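4.3 Plegado de paños sobre la mesa de trabajo

Aplicable a paños rectangulares de la serie Kemance, referencia 3140, con ribete de color en el contorno. Para piezas sin ribete, véase el apartado 4.5.
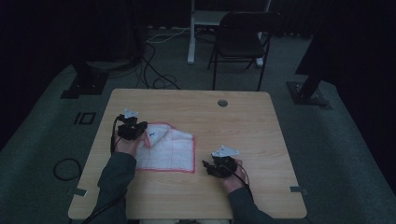 Figura 28. Paño extendido sobre la mesa, con la esquina superior izquierda levantada.

Preparación de la superficie

1. Despeje la zona central de la mesa. El tablero debe estar seco y sin restos de polvo o pelusa.
2. Compruebe con la mano que el tablero no presenta astillas ni rebabas. Una veta levantada engancha el tejido y deforma el ribete.
3. Sitúe el paño en la mitad izquierda del tablero, cerca del centro, y alejado del orificio pasacables redondo del borde posterior.
4. Oriente el paño de modo que la marca azul impresa quede en la esquina superior izquierda, vista desde el puesto del operario.

Nota: la marca azul sirve de referencia durante toda la secuencia. Si el paño se coloca girado, el doblez final la dejará en el interior y la pieza deberá rehacerse.

Alisado

5. Alise el tejido desde el centro hacia los bordes. No tire del ribete.
6. Verifique que los cuatro lados del ribete quedan rectos. La cuadrícula de líneas claras del tejido permite detectar desviaciones: las líneas deben discurrir paralelas al borde correspondiente.
7. Si persiste una arruga, levante el paño por completo y vuelva a extenderlo. Las arrugas arrastradas hacia el borde reaparecen en el segundo doblez.

Primer doblez

8. Tome la esquina superior izquierda por el ribete y levántela ligeramente. Mantenga la otra mano a la derecha del paño, sin apoyarla sobre él.
9. Tome la esquina superior derecha y lleve ambas hacia el lado inferior. Haga coincidir los dos ribetes.
10. Asiente el pliegue con una sola pasada, de izquierda a derecha.

Precaución: no presione el pliegue con objetos de canto vivo. El hilo del ribete puede cortarse.

Segundo doblez

11. Lleve el lado derecho sobre el izquierdo hasta que las esquinas queden superpuestas.
12. Gire la pieza, si procede, hasta que la marca azul quede hacia arriba.
13. Compruebe el contorno. Se admite un desfase entre ribetes no superior al ancho del propio ribete.

Retirada y apilado

14. Deslice la mano extendida bajo la pieza y trasládela a la bandeja Drarninel. No la levante por una esquina.
15. Apile con los pliegues orientados hacia el mismo lado. Altura máxima de la pila: 28 piezas.
16. Anote el lote en la hoja 988 antes de iniciar el siguiente.

Nota: las piezas con el ribete descosido o con manchas se separan sin plegar y se registran con el código 3415.

Consultas sobre este apartado: Glória Frade, documentación técnica, Beltatgate.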